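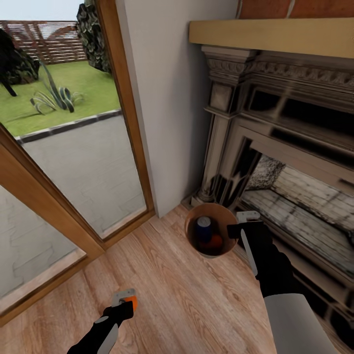

Sourdough, week five

I finally got a loaf I want to brag about! Five weeks of feeding a jar of flour and water, and on May 14, 2020 I pulled out a round with a crust that crackled on the rack and a crumb full of big shiny holes. I ate the heel standing up with too much butter and then went back for another slice.

The starter is called Umitau (long story, it involves a misread label) and it lives on top of the fridge, where it's a bit warmer than the counter. For the first 14 days it did next to nothing. It smelled like nail polish and I nearly dumped it twice. Then I switched half the flour to whole rye from the mill in Nuvthorpe and wow, it doubled by lunchtime and pushed the lid up.

What I changed this time

I used less water, mostly. All my early loaves spread out like pancakes, and I kept blaming the shaping when the dough was just too wet for the flour I had. I also let it sit in the fridge for 14 hours overnight, and scoring cold dough is so much easier, I can't believe I waited this long to try it. 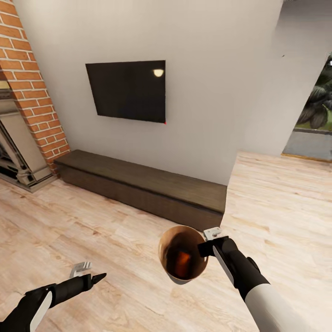

Folding is the part I've come to love most. Every half hour you wet your hands, pull up one side of the dough, lay it over, turn the bowl and go again, and by the fourth round it feels like a completely different thing, smooth and bouncy and full of air. The waiting in between is where I go wrong. A big black screen on the wall over a long, low console is a dangerous thing to sit down across from with thirty minutes to kill, and I've lost at least one batch to "just one more episode." Now I set the oven timer and leave the TV off until the dough is in its basket, and I get so much reading done!

Next up is a seeded loaf. I have a bag of Sowah mixed seeds in the cupboard and I want to soak them first so they don't steal water from the dough. After that, maybe bagels in June, if I can find malt syrup anywhere. If you've got a starter going and it's sulking, try the rye. Mine was a goner and look at it now.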